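nekorcombe-sim-kitchen
README, July. Still a draft, sorry for the state of it

What this is
Simulated kitchen episodes for comparing two controllers on the same two-arm setup. Controller A is the old joint-space one (Mabaso). Controller B is Till's rewrite, goes by Erka in the logs. Same arms, same grippers, same camera poses. Only the controller changes.

Contents
1,000 episodes total. 176 held out for eval, please don't train on them.
Control rate 32 Hz for both. Anything else is a bug, tell Omprakash.
Max 200 steps per episode, then it times out and counts as a fail.

Tasks
Open microwave door
Close microwave door
Plate out of dish rack
Plate into sink

Layout
Start poses get jittered, appliances stay put. Counter colour is fixed grey for now. Shadows are on in every render, arms included. Dexter wanted them off for speed but the policy trained without them fell over on the shadowed eval set, so on they stay.

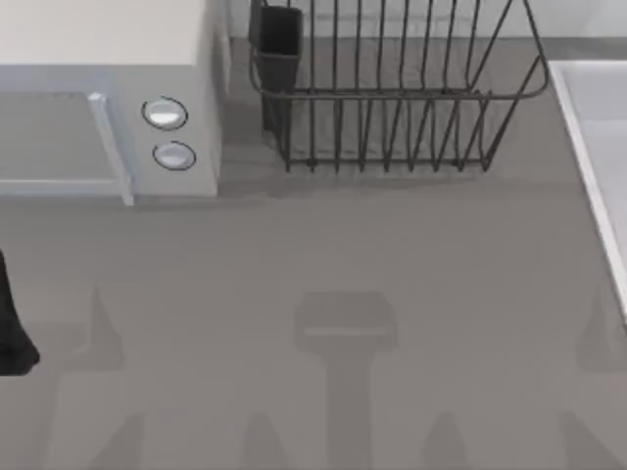
Erka is smoother near the handle, slower everywhere else. Mabaso overshoots on door open and sometimes clips the rack on the way back. No winner yet. Don't quote the numbers in results_old, the gripper force limit was wrong for half of those runs.

Known problems
Left wrist cam drifts a bit after reset
Rack wires are thin, collision meshes are thicker then they look
Sink episodes under-represented, Mervyn is rendering more
Door joint friction is a guess

To do
Rerun Mabaso with the new force limit
Write up the file naming propery
Ask Oluf about the licence before anyone outside gets a copy

Questions to Omprakash, in the office any day but Wednesday.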